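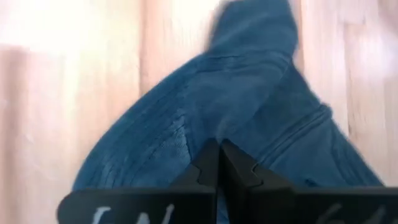 4. Setting up your first evening session

The Goravura breathing timer comes with two programs. Start with Hurnum, the slower one. Leave Skekumberg until you have finished a full week of evening sessions.

Before you begin

1. Charge the timer until the light stops blinking.
2. Set the room to a comfortable temperature. The test group used 68 degrees.
3. Silence your phone and put it in another room.
4. Sit in a chair that lets both feet rest flat on the floor. Loosen your belt or collar.

Starting the session

5. Press and hold the side button for 2 seconds. The timer gives one short pulse.
6. Turn the dial to H and place the timer in your lap.
7. Breathe in while the pulse gets stronger and out while it fades. Use your nose if you can.
8. Continue until you feel three short pulses. A Hurnum session lasts roughly 40 breaths.

Note: If you lose the rhythm, wait for the next rising pulse and join in again. Do not restart the timer.
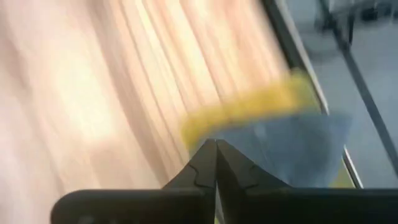
Eyes-open sessions suit people who get sleepy or uneasy with their eyes shut. Choose one spot a little below eye level and keep your gaze there without straining. A narrow line works better than a large shape. The thin seam where the two black gripper fingers press together is a good size to look at, and so is the point where they meet at the top. Blink normally. When your attention drifts, bring it back to the same spot on the next breath out.

Caution: Stop if you feel dizzy, numb around the mouth, or short of breath. Let your breathing return to normal before you stand up. Do not use the timer while driving or in the bath.

Caution: The timer does not treat headaches or any other condition. Keep taking prescribed medicine as directed.

Keeping a record

9. After each session, write down the time and how tense you feel on a scale of 0 to 10.
10. Check your notes at the end of the week before changing programs.

The memory holds 500 sessions, and the oldest are erased first. Record sheets by Nikola Brzozowska are in the back pocket of the Sobczak carrying case.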